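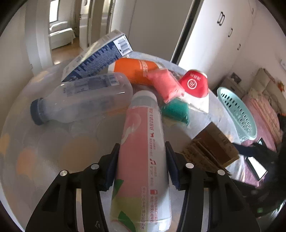 Sorting Mixed Household Goods on a Covered Table

Step 1
Lay a clear cover over the table and place all bottles, cartons, pouches and packets on it in a single pile.

Step 2
Remove the tall bottles first and stand them upright, caps uppermost. Bottles lying on their sides should be checked for a firmly closed cap before they are moved.

Step 3
Group the cartons and boxes by size. Turn each one so that the printed label – not the barcode – faces outward.

Step 4
Place pouches and small packets in a shallow tray, no more than 15 to a tray. Where a label is in a language the household does not read, attach a plain tag in English or French.

Step 5
Record the colour and location of each tray on the inventory sheet. Completed sheets are to be forwarded to Berenice Camacho by April 5, 2024.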